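Mulligan (gripper kit)

From the Drondberg hobby robotics wiki. Page last edited January 20, 2019.

The Mulligan is a two-finger gripper kit sold by Ultumora for small robot arms. I've had mine on the bench since September and I wrote most of this page, so when it says "I" that's me, and please feel free to add your own notes on the talk page!

Overview

You get a gripper housing, a pair of black fingers, a set of grip pads, a wrist camera with its bracket, and a bag of screws that is a little more generous than it needs to be (I like that in a kit). It's meant for light household things: cups, plates, sponges, the odd toy. The fingers close toward each other and the software decides how hard to squeeze. Ultumora also sells an assembled version called the Mulligan Ready, but I haven't tried it and can't tell you if it's worth the extra money.

The name comes from golf, as in a free second try. If a grasp fails, the controller opens up, backs off a bit and goes again. You can set the number of retries from the menu, and mine is on 2. More than that and I get impatient and pick the thing up myself.

Specifications

Rated payload: 900 grams
Maximum opening: 65 mm
Retry setting: 0 to 7
Control software: Urnen (free download, needs an account)

Assembly

I put mine together in one evening, with a break for dinner. The printed guide is fine up to the bracket step and then skips straight to the cable, so have a look at the Urnen help pages before you tighten anything. The finger screws are small and they like to roll off the table. Work over a tray!

The pads took me two goes. I pressed the first one on crooked, pulled it off, and the adhesive was never quite the same afterward. There's a spare in the bag.

Software

Urnen shows you the wrist camera view with a row of big buttons next to it, and I found it easy to get going. Calibration is the slow part. It asks you to open and close the gripper over and over while it learns where the fingers sit, and if you bump the arm halfway through you're starting again from the top. Save your profile under a new name each time, by the way, since the update before this one wrote over my old one and I was pretty grumpy about it.

Use with dishes

Dishes are what most people ask me about, so I've spent a lot of time on them. A plate is a funny thing to pick up. It's thin at the rim, it's slippery, and the gripper has to come in at a good angle or a finger just bumps the edge. I like to tilt the wrist well over and go slowly. Bright window light can be a nuisance too, with glare on the glaze and the gripper throwing its own shadow where you're trying to look.
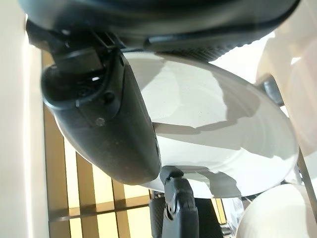
Wrist camera view of the black fingers by a white plate, with a white bowl at lower right.

Bowls are easier for me than plates, at least the small ones. Go in from above with one finger inside the rim. Clear plastic cups I still do by hand-steering the arm, and I'd love to hear from anyone who has the automatic mode working on those.

Availability

Ultumora sells the kit through its own web shop. Replacement fingers and pads are listed separately, and the pads seem to be out of stock every time I check, so order an extra set when you buy the kit.

See also

Urnen calibration tips
Grip pads compared
Wrist camera mounts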